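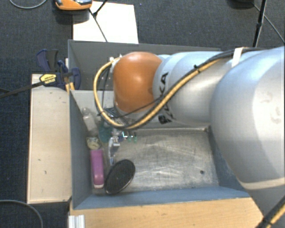 Marguerite Tolland
Founder and head baker, Grasinent

So I need a morning baker, and I've put off writing this for weeks because every job ad I've ever read makes me want to lie down. I'm just going to tell you what it's like.

Grasinent is a small bread shop with a wholesale side. On a normal day we shape 200 loaves, most of them sourdough, plus whatever rolls the restaurants want. Right now there are 2 of us on the early shift and it's too much. My shoulders say so, and so does my husband, who would like to see me awake after dinner.

You'd start at 3:30 in the morning, five days a week. I know! Some people take to it and some people cry in the parking lot. If you've never kept those hours, please try setting your alarm for a week before you apply. You'd be done by noon, though, and there's something lovely about having a whole afternoon while everyone else is at work (the grocery store is so quiet).

What you'd do: divide and shape, load and unload the deck oven, mix the rye, feed the starter, and sweep up at the end like the rest of us. The starter is called Sepp. It was called that when I got it and I've never had the nerve to change it. Sepp is fussy in cold weather and you'll get to know the smell of it pretty fast.

I don't need a culinary degree. I do need you to be able to lift a 50-pound sack of flour many times over, to be on time, and to tell me when you've messed something up. I once left the salt out of a full batch of country white and sent it to a restaurant, so you'll be in good company. Some baking experience would be great, even if it's only your own kitchen, but bring me a loaf you made and we'll talk about it. I mean that — a loaf gets you further with me than a resume.

Pay is $17 an hour for the first three months and $19 after that, with two weeks of paid vacation and as much bread as you can carry. We close for the first week of June every year, and that one's paid too, on top of the vacation. There's no health plan yet. I'm working on it and I'd sooner tell you now than have you find out later.

We're at 1,335 Lendurora Road, in the back half of the old feed store. The number 91 bus stops across the street, but it doesn't run early enough for this shift, so you'll need a car or a bike or a very patient roommate.

If you're still reading, come by the side door any morning after ten and ask for me, or leave a note at the counter with your phone number and a few lines about what you like to bake. Please don't call before noon. My hands will be in dough and I can't hear a thing over the mixer.

I'd like someone in place by the end of next month, sooner if you're free.

Posted 2018-02-11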